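Ticket 2366: walk-in cooler creeping up every afternoon
Opened by: shop front, Drulley
Unit: Tulari walk-in, single evaporator, condensing unit on the roof
Status: closed

Hi all, me again, sorry! The walk-in is doing that thing where it sits happily at 37 all morning and then by three o'clock it's up to 45 and the door alarm is chirping at us. The door is shut. I've checked it so many times my hands smell like gasket. The fan inside is running, and I can hear the roof unit going, so it isn't dead, it's just losing ground.

What I've tried so far:
Turned the thermostat down two degrees (no change, put it back).
Moved the milk crates away from the evaporator, which I should have done in January when you told me to.
Did the dollar bill test on the door seal. Snug on three sides, a bit lazy at the bottom hinge corner.

Reply from the Stodier service desk: please go up and look at the condenser coil, and tell us if the defrost timer is showing the right time of day.

Okay, been up the ladder. The coil is furry. I mean really furry, cottonwood fluff and kitchen grease, the whole side facing the bakery vent. I shut off the disconnect, brushed off what I could with the soft brush and ran the shop vac over it. Didn't bend any fins, or maybe one. Powered it back up and the air coming off the top feels a lot stronger.

The timer was wrong too! It thought it was the middle of the night when it was lunchtime, so we've been getting our long defrost right in the busy part of the day. I set it forward by hand, clockwise only like the sticker says.

Next afternoon: peaked at 41 and came back down by itself. Better, but I still don't love it. There's a little frost in the bottom hinge corner, so I'm blaming that lazy gasket. Can you quote me a new one? The label on the door says part 1645, if that helps, and the parts place in Madigan told me they keep them on the shelf for 40 dollars.

Stodier again: 1645 is correct for that door. Warm it up before fitting or the corners won't lie flat. Leave the timer alone for now.
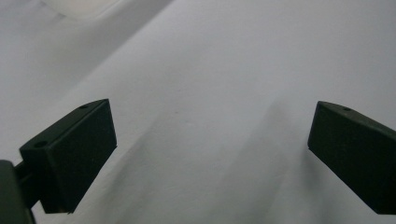

DRULLEY, April 19, 2023

Gasket's in. I left it in a tub of warm water while I had my coffee, then pushed it into the channel starting at the corners and working toward the middle. The hinge corner was stubborn, so I used the hair dryer on it for a minute and it relaxed. Dollar bill now grabs all the way around.

Logged it through the whole afternoon with the door in normal use: 37, 38, 38, 39 at the worst, back to 37 before we locked up. No alarm. Frost hasn't come back in the corner either.

One more thing before you close this out. Could you put us down for a coil cleaning twice a year, and make one of them right after the cottonwoods finish? Mornings are best, we're open at ten. The roof hatch key is on the hook by the mop sink.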